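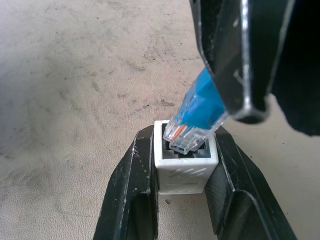

Novembre, 9 h 40. Repris la fiche de l'hôtel Hervieu, à Grodby, pour le guide d'hiver. Le dossier de presse parle encore de « l'âme intacte du palace » et d'un salon en cuir « patiné par les saisons ». Patiné, je veux bien, mais la surface beige grainée, presque du cuir, qu'on a à l'atelier porte aussi des traînées grises et des éraflures, et personne n'écrirait qu'elle a une âme. Je barre. Remplacé par : fauteuils anciens, usés aux accoudoirs.

Distance aux pistes : la brochure donne 400 m, le plan de Fikport en donne 500. Ni l'un ni l'autre ne précise si on part de la réception ou du local à skis. Ça monte, en plus, et avec des chaussures de ski la différence compte. À refaire à pied avant d'imprimer quoi que ce soit.

Altitude : 902 m au village. Le texte annonce pourtant « neige garantie devant la porte ». Garantie par qui ? Supprimé, en attendant les relevés de la station. 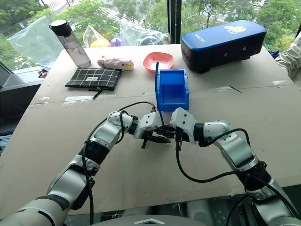 Les deux bras, pinces presque jointes, au-dessus de la table couverte de carton.

11 h 15. Comparé avec la fiche Fativitz de l'an dernier : mêmes adjectifs, parfois dans le même ordre – je soupçonne un copier-coller de l'agence. La navette y circulait « en continu ». L'horaire affiché s'arrête à 19 h.

Reste à voir : le prix du petit-déjeuner, l'accès au spa pour les non-résidents (deux réponses contradictoires au téléphone), et la navette, environ 1000 places par jour selon Fikport. Je n'y crois pas trop. Demander le détail par rotation.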